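11 December 2023

Woke up at five with the dog standing on my hair, so that was the tone set for the day. Coffee, toast, more coffee. It rained all morning and I decided it was finally time to deal with the winter budget, which I have been dodging since we moved out to Buckley in April.

The heating bill came to 240 dollars. Two hundred and forty! Last month was 166 and I thought that one was bad. I went through the house feeling along the windowsills like a safecracker and the back bedroom is the culprit, there's a draft coming in under the sash that could fly a kite. I rolled up an old beach towel and stuffed it in there. It looks terrible and I love it.

After lunch I drove over to Vekar for weatherstripping (they had the foam kind but only in brown, so brown it is) and got completely sidetracked by the baking aisle. I have a plan for the cookie swap this year and it involves cardamom. The recipe wants 250 grams of butter and I do not own a scale, so I stood there doing stick-of-butter math in my head until a lady asked if I was all right. I was! I was just dividing.

The other thing on my list was the old desktop, which has every one of my recipes on it, and the holiday card addresses too. I keep saying I'll copy them out by hand and I keep not doing it.
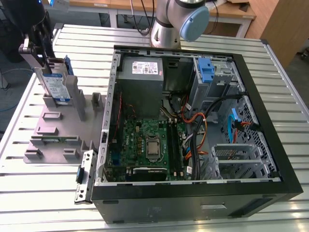
The innards of a desktop tower, side panel off.

Anyway, I found last year's address list printed out in the drawer with the takeout menus, so the cards can go out after all — I did nine of them at the kitchen table before my hand gave up. I used to write real letters inside. Now everyone gets two lines and a smiley face, and I feel a bit bad about it but not bad enough to write more.

Supper was soup from the freezer, label long gone. I was hoping for chili and it was split pea. Put a lot of pepper in it and watched half a movie about a lighthouse. The rain has switched over to that fine icy stuff that ticks against the glass, and the towel is holding so far.

Tomorrow: brown foam, stamps, and a test batch with the cardamom. Must remember to get the butter out before breakfast.

Filed under: Daily Pages, House & Home
Last updated 9:42 pm
This site uses cookies to remember your preferences. By continuing to read you agree to their use.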